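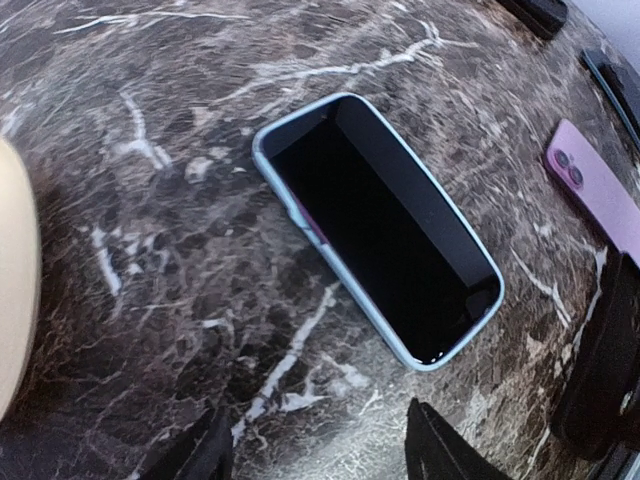

What makes a listing for a children's book series hard to match to the right set of volumes? Most listings give a series title and a volume count but no list of the titles included, and publishers renumber volumes between editions.

3.2 Record matching

We drew 2,919 listings from the Fultell catalog export of 04/03/2022 and kept those whose title field contained a series name and a number. Listings for single volumes were set aside and used later as a check on volume numbering. Each remaining listing was treated as a bundle, meaning an offer of two or more volumes under one price or one file.

Bundle titles were split into four fields: series, author, volume count and format. The author field gave the most trouble. In series credited to a character, the character's name often appears where the writer's name should be, and the writer or translator is missing. We kept both readings as separate keys and did not try to merge them at this stage. Gachanja's earlier rule set, which drops the character name, was tested and rejected – it collapsed the Wuris adventure series and its spin-off into one entry.

Volume counts were compared with the reference list compiled by Tsegereda Seyoum for the Tamiru reading collection. The list covers 24 series for readers aged seven to eleven and records the original number, the reissue number and the year of each volume. A bundle was accepted as a match when its stated count equaled the number of volumes in print in at least one edition. Bundles with a smaller count were marked partial. Those with a larger count were marked unresolved, as most of them mixed special editions with the main sequence.

Some 900 bundles were left unresolved after the first pass. A random sample of 100 was read by hand by Kanini Gachanja, using cover text and blurbs where the listing supplied them. Blurbs were of limited use. Many had been cut mid-sentence, and several repeated the opening of the first volume for every title in the set.

Figure 3. Two smartphones on a marble surface.

The Tonia matcher was then run on the same sample with the default threshold. Its errors fell mainly on series with a change of title on reissue, a case the reference list handles only when the change took place in the original language. Translated titles are discussed in Section 3.4.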